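*Notes for session 8, repeat patterns and wall coverings. June 30, 2021*

OK, so last time we ran out of time right as I was getting going on repeats, and I promised I'd write the rest down. Bring these along with your Tralby sample book (the fat one, I know it's heavy, sorry!).

## Picking up at the drop

A straight match is the easy one. Whatever hits the left edge of the strip carries on at the same height on the next strip. You hang it, you line it up, you go have lunch. A half drop is where people get in trouble, because the motif slides down by half the repeat on every second strip, and if you cut all your lengths the same way off one roll you'll waste a shocking amount of paper. Cut from two rolls, A and B, and keep them in separate piles. I write the letter on the back in pencil. Never pen, it can bleed through!

Now, scale. I used to tell classes that big flowers belong in big rooms, and I've gone right off that rule. A big motif in a tiny powder room can be wonderful. What matters more to me is how many whole motifs you get before the wall runs out.
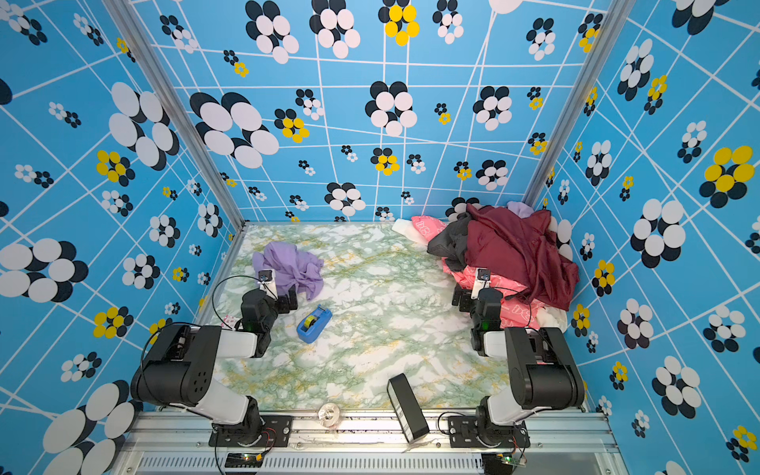 The other thing that trips people up is the corner. No corner is truly square, so you don't wrap a full strip around it and hope. Measure from the last edge to the corner in three places, take the biggest number, add half an inch, and cut there. Then plumb a new line on the next wall and start from that. You'll lose a sliver of pattern in the corner and you'll be the only person who ever knows.

Grids and stripes are much less forgiving than florals here. Your eye will catch a line that's off by a hair, and a leafy print lets you get away with murder.

## The sum we did on the board

Wall 95 inches high, repeat of 14 inches. Divide and you get 6 and a bit, so round up to 7 repeats, and 7 times 14 gives you 98. Add four inches for trimming and cut at 102. That's for a straight match. I've seen people skip the rounding and end up with a strip that's long enough but starts in the wrong place, and I did it myself in January with a very expensive Evia print. Still sore about it.

## For next time

- Read the Beyene handout on color families, pages 8 to 14
- Work out the cut length for Branater pattern 482 on a wall at home (the repeat is on the label)
- Bring a pencil, a tape measure and a plumb line if you have one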